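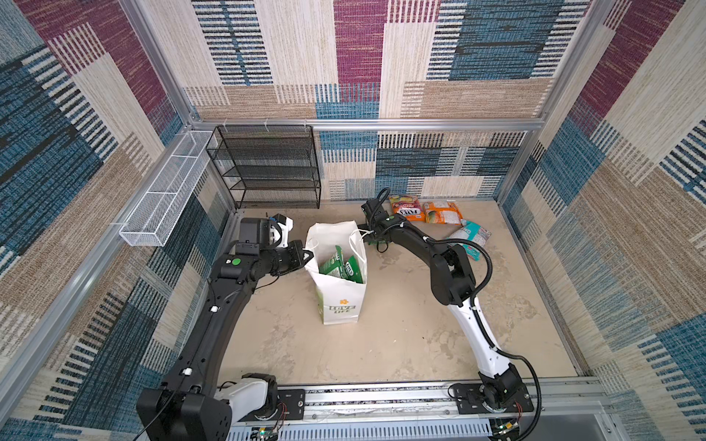 Page 3 of 9

Talks > Ladau > Two-arm handling rules

Last updated: November

Start with the bag. Two grippers on one bag means the arms share a load, so the shared-load rule applies. Read it out: neither arm lets go until the other has confirmed its hold.

Next, the floor. Packets lying behind the right arm count as obstacles. Log them before a run.

Cables: check slack at full reach, on both arms. Ye-rin Myung's checklist covers this on one sheet.

Mention Staststead. They review after every 30 runs and we should do the same. Pause for questions.

Hand over to Kyung-hwa Ham for guarding and stop buttons.

4 comments | 42 shares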